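About Minja

Minja is a small cooking school with one teaching kitchen, one long table and a shop shelf by the door. We teach people to cut, wash, cook and store food at home. Most of our students come because they moved into their first own kitchen, or because somebody else always cooked for them and now they must do it alone. A few come because they like it. All are welcome.

How we started

The school was opened by Siiri Oksanen and Lourenço Salgado. Siiri worked for 13 years in the kitchen of a hospital, where she learned to cook for many people on time and to keep everything very clean. Lourenço comes from a family with a restaurant in Rovport, and he has cut onions since he was tall enough to see them. They met when both answered the same advertisement for a used stove. Lourenço got the stove. Siiri got his telephone number, in case he changed his mind, and some months later they rented a room together and put the stove in it.

The first course was in February, with five students and not enough chairs. The heating was weak and we all kept our coats on until the soup was boiling. Two of these students still visit us, and one of them sewed the aprons that we use today.

The name Minja was the name of Siiri's grandmother. She could not read a recipe, but she made very good rye bread.

What we teach

Our basic course is called First Board. It has five evenings and it begins with the cutting board, before any food is cooked. We know that many schools begin with the knife. We tried this also, and our students held the knife well but the board was sliding under it, and they were afraid. So now the first evening is for the board. You learn to put a damp cloth under it, to stand straight in front of it, and to keep the space beside it free for the things you have already cut. After the break we make a salad with cucumber and dill, and everybody eats it.

The second evening is for vegetables, the third for fish and meat, and the fourth for soups and sauces. On the fifth evening the students choose the menu and we only help when we are asked. This is the loudest evening.

We have also a shorter course, Clean Kitchen, for one afternoon. It is about washing, drying, storing and throwing away. It sounds dry, but it was full the last three times.

The groups are small. We have places for 13 people, and we do not add a chair if a friend wants to come too – please register together and early. The basic course is taught in simple English. Lourenço can explain in Portuguese and Siiri in Finnish, if it is needed.

Our kitchen

The room is 40 square meters and has windows on one side. We have two stoves, one deep sink and one small sink that is only for hands. The refrigerator was a gift from Plillo, the grocery on our street, when they bought a bigger one. Plillo also keeps for us the vegetables that have a strange shape, and we are very thankful for them.

We do not use special machines in our lessons. Students should be able to go home and cook the same dish with a knife, a board, a pot and a pan. If a recipe needs more than this, we change the recipe or we leave it out.

How we care for our boards

Many students write to us about this after the course, so we put it here.

Wash the board by hand with warm water and a little soap, both sides, also when you used only one. Do not leave it in the sink and do not put it in the dishwasher. Dry it with a towel and stand it on its long side so the air can reach it. If the board has a groove for the juice, go through the groove with a small brush. Beet and berries can leave a color in the wood or bamboo. Lemon and coarse salt help for this, but sometimes the color stays for a while, and it does no harm.

We oil our boards once a month with food-safe mineral oil. Put on a thin layer, wait 30 minutes, and wipe off the rest. A board with a deep crack we do not repair.

For raw meat and for bread please have two different boards. Siiri is strict with this, and she will ask you.

Prices and places

First Board is paid at registration. If you become ill, you can take the missed evening with the next group without a new payment. Vouchers are sold on the shop shelf and by mail. They are printed by Brirnolix, who also made our recipe cards – thick paper, so they survive a wet hand.

Visit us

You may look at the kitchen before you register. Please send us a short message first, so that we are not in the middle of a lesson with hands full of fish. The entrance is from the yard, through the green door, and the bell must be pressed for a long time.
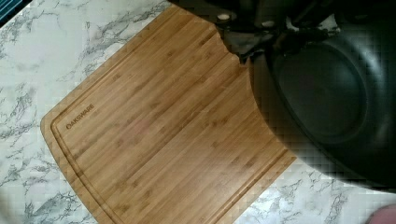
If we do not open, please knock on the window. Lourenço likes to play the radio when he prepares the vegetables, and he hears the window better than the bell.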